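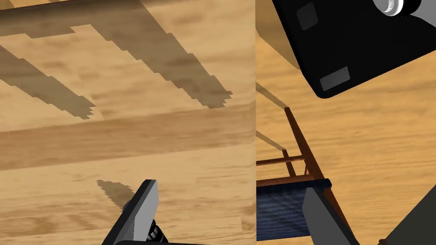

About Grundstead

Grundstead is a furniture repair and refinishing school. We teach adults to fix tables, chairs and drawers they already own. We don't promise to change your life, and we'd be wary of any evening course that does.

Gizella Bodnár started the school after paying for a weekend workshop that was mostly a sales pitch for wax. She still doubts most of what is printed on the tin. "Nourishes the timber" is a favourite of hers. Dead timber doesn't eat.

Our classes are capped at 9 people. The short course, Gruna, covers glue, clamps and loose joints. The long one, Atine, adds stripping, colour matching and finishing. Gruna costs $83 a session and Atine costs $1326 for the full term, tools included. We looked at offering a diploma and decided against it, as we couldn't find an employer who'd care.

Will a repaired table be worth more? Usually not. People ask us to value their grandmother's sideboard and we refuse.

We sell no products and take no commission from those who do. If a teacher recommends a brand, ask why. They should have an answer.

The next Atine intake is in March. The workshop is open to visitors on Sunday until 4 pm, and you're welcome to look around before paying us anything.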